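Gallery: the vise-loading cell, two grippers and three cameras

Posted 5/26/22

We spent 14 working days in simulation with the small cell we plan to build for Mimine, and these are four views from the last stretch of it. The job is simple on paper. The arm picks a part from a tray, turns it if needed and offers it to a vise. We wanted to settle on a gripper, a place for the cameras and a controller before ordering any hardware, and the two grippers on the shortlist were the parallel model from Helura and the one from Fotex. Both were tried on the same arm, with the same motion controller from Mulder and the same set of starting positions. We ran 88 trials with each gripper.

The simulated cell has the table, the arm on its pedestal, the tray of parts, the fixture and a plate used for checking positions. All views on this page are renders. The first comes from the fixed camera over the near side of the table, which we call the table camera in the notes.
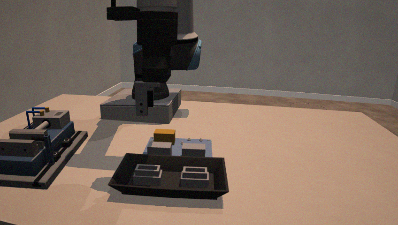 Table camera. Arm at the back, open tray with two parts in front, vise fixture on the left.

The table camera was the easiest to set up and the one we trusted least at the start. It looks down the length of the tray, so the sloping sides hide part of whatever lies close to them. The part on the left gave more wrong readings for angle than the part on the right. Moving the camera higher helped with that and made the estimate of height worse. In the end we left it where it was and took the angle from the wrist camera on the final approach.

One thing to watch for if you copy this layout is shadow. The arm throws a long one over the table and the fixture throws another. Our first part finder was a plain brightness threshold, and it kept joining the shadow to the rim of the tray. We changed to matching on edges, which was slower but stopped the false picks. If your room has fixed lighting you may get away with the threshold.

The second camera stands well back and takes in the whole room. It has no part in the control loop. We used it for reviewing runs and for spotting when the elbow was going somewhere we didn't like. 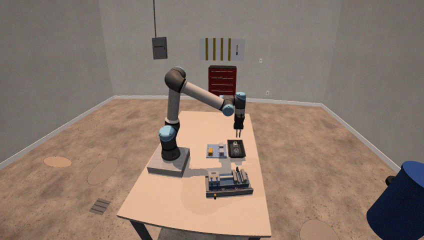 Reach was the question that took up most of the first week. We tried the pedestal in three positions along the table, and each one made a different part of the job awkward. Too close to the fixture and the arm had to fold up tightly to present a part to the jaws; too far away and it was nearly straight over the back of the tray. With the pedestal near the left edge of the table, as it is in this view, the elbow stays high and the gripper can hang straight down over the far part of the tray. That is the posture both controllers' planners preferred when we left them a free choice (we ran Mulder's own planner and an open one). The fixture then sits nearer the other end of the table, and the arm has room to swing between the two. We also fixed the order of picking here: far part first, near part second. Doing it the other way round meant passing over a part with the fingers open, and the narrower tray left little space for that.

The difference between the two controllers' planners was smaller than we expected. The open one gave shorter paths. Mulder's gave smoother ones and was easier to stop part way. For a cell that people will stand next to, we chose the second.

Next is the wrist camera. It is mounted on the gripper and looks along the fingers, so the body of the gripper always takes up the bottom of the view. We lost a good deal of picture that way, and two mounting angles were tried. The steeper one showed more of the parts and less of what was coming next.
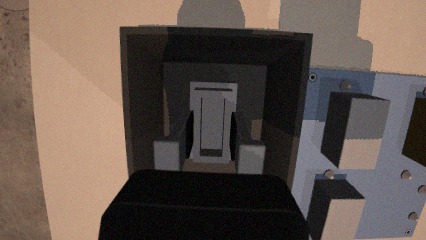 According to Mimine, the wrist view was the one their own staff asked for, and they would sooner wait longer for each pick than do without it. The operators there are used to leaning over a tray to see how a part is lying, and they wanted the same thing on a screen. We had planned to leave the wrist camera as an extra. After that conversation it went into the basic build, and the cycle time in the offer was changed to allow for it.

Lining up on a part from directly above worked well with both grippers. The slot near the top of the part is a good feature for this, dark against light grey, and the finder locked on to it in most lighting settings. The long channel down the face was less use. It gave a direction but it was easy to read it the wrong way up. We solved that by asking for the slot and the channel together and rejecting anything that showed only one of them.

Finger shape mattered more than we had allowed for. Helura's fingers are longer and slimmer, and they went down beside a part without touching the wall of the tray. Fotex's are shorter and stiffer and kept the part straighter once it was held. With the Fotex gripper we had to come in at a small tilt when a part lay close to a side wall, and the tilt then had to be taken out again before reaching the jaws. This added 2 seconds to those picks.

Grip force was left at the default in both cases. We tried raising it by steps and saw no change in the simulation, though we don't put much weight on that. Contact is the weakest part of any model of this kind, and we will measure slip again on the bench.
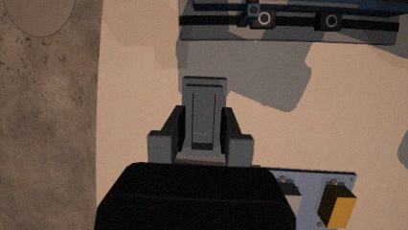
One reader of our earlier gallery wrote that stiff fingers are worth a slower pick every time, and that a part which shifts by a hair in the grip will cost you more at the vise than you saved at the tray. We had several messages along the same lines. The trials partly agree. Of the picks that failed with the longer fingers, most failed at the jaws and few at the tray.

The offer to Mimine is for the Fotex gripper, the Mulder controller and three cameras, with the room camera on a separate recorder. Finger plates for the Helura gripper are being drawn in a thicker section and will be tried in the same simulated cell. Bench work starts in September. The list of starting positions and the camera settings can be had on request through the contact page.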